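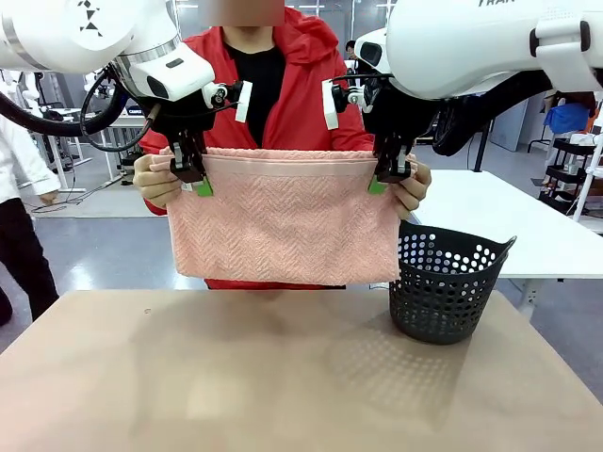 A pink towel with a herringbone weave and a flatter band along the top hem.

How to get the musty smell out of towels (and which tricks to skip)

By Carol Stockdale
Updated 8th May

Search for a cure for smelly towels and you'll get the same advice wherever you look: throw in vinegar, throw in baking soda, watch it fizz, enjoy fresh towels forever. I followed that advice for years. My towels smelled fine coming out of the dryer and sour again by the second shower.

So I got stubborn. What follows is the routine I use now, plus my opinion of the things I tried and gave up on. I'm not a chemist. I have a family of five, hard water and a front-loading washer that has never once smelled like a meadow.

What you're dealing with

Towels smell because something is living on the stuff left in them: skin oil, soap, old detergent, fabric softener. Thick cotton loops hold on to all of it, and they hold water too. Perfume covers the smell for a day. Wash out the leftovers, dry the towel fast, and most of the problem goes away.

Most of it. If a towel has been sour for years, or has black mildew spots, I'd cut it up for rags. Anyone who promises to save every towel is probably selling something.

What you need

Your normal detergent, powder if you can get it
Oxygen bleach powder (the plain kind, no added scent)
A bathtub or a big bucket
Hot water
Somewhere with moving air

Step 1. Read the label

Boring, I know. Check the highest temperature the care label allows. Most plain cotton towels can take 60 degrees Celsius, which is the "hot" or "sanitize" setting on some American machines and nowhere near it on others. My old washer's "hot" was lukewarm. If you want to know what yours does, stick a kitchen thermometer in the water at the start of a cycle, if the door lets you.

Dark or bright towels need a test first. Mix a little oxygen bleach in warm water, dab it on a corner of the hem and leave it for ten minutes. Blot with a white rag. If color comes off, skip the soak and go straight to Step 3.

Step 2. Soak

Fill the tub with hot tap water, enough to cover the towels and let them move. Add oxygen bleach in the amount the package gives for soaking. Stir until the powder dissolves, then push the towels under.

Leave them for four to six hours. Overnight is the usual advice online, and I've done it both ways on matching towels without being able to tell them apart. The water will turn some shade of gray or tan. People love to post photos of this. I wouldn't read too much into it – some of that color can be loose dye, and dirty-looking water doesn't tell you how clean the towel is.

Never add chlorine bleach, ammonia or vinegar to this soak. One product at a time.

Step 3. Wash hot, with room

Wring the towels out and put them in the washer with a full dose of detergent for your water hardness. No softener. Fill the drum a little past half. A jammed drum is the most common mistake I see, and my brother-in-law Wayne Tapley still makes it every week and still complains about his towels.

Pick the longest hot cycle, then add an extra rinse. If you see suds during the last rinse, run another.

Step 4. Dry right away

"Right away" means when the machine stops. Shake each towel hard by the short edge, once or twice, to lift the loops. Then use the dryer or the line.

If you use a dryer, take one towel out when it says it's finished and feel the hems. The hems dry last, and the flat woven bands can stay damp when the middle feels crisp. If they're damp, keep going. A towel folded slightly wet will undo your whole afternoon.

On a line, spread them out flat in a single layer. Folding them in half over the line makes them dry a lot more slowly, especially in a sticky August.

Step 5. Smell test, done properly

Clean, warm towels nearly always smell fine, so a sniff at the dryer proves very little. Wait a day. Wet a corner with warm water, wait ten minutes and smell that. If it's sour, repeat Steps 2 and 3 once. If it's still sour after that, see my remark about rags.

The tricks I don't bother with

Vinegar and baking soda together. They cancel each other out. The fizz is fun and you're left with mostly salty water.

Vinegar alone in the rinse. It may help a bit with mineral buildup. It may also be hard on rubber seals over time, and I'd want to see your machine's manual before doing it every week.

Scent beads. Perfume, see above.

Freezing. Cold puts a lot of germs to sleep. Then they wake up in your bathroom.

Keeping them fresh

Hang towels open on a bar, not bunched on a hook. Wash them every three or four uses. Leave the washer door ajar between loads and run an empty hot cycle once a month, and wipe out the fold in the rubber gasket while you're there. Mine was disgusting.

Questions from readers

Inna Didenko asks if new towels need the soak. I'd say no. Wash them once or twice with detergent to get the factory finish out and see how they dry you.

Shafiq Gunawardena says his towels come out stiff without softener. Mine did too for a few washes. Try ten minutes in the dryer before hanging, and check that you aren't overdosing detergent.

Lingyun Xue wants to know if this works on gym clothes. Parts of it might, but most stretchy fabrics shouldn't be washed this hot, and I haven't tested it enough to say more.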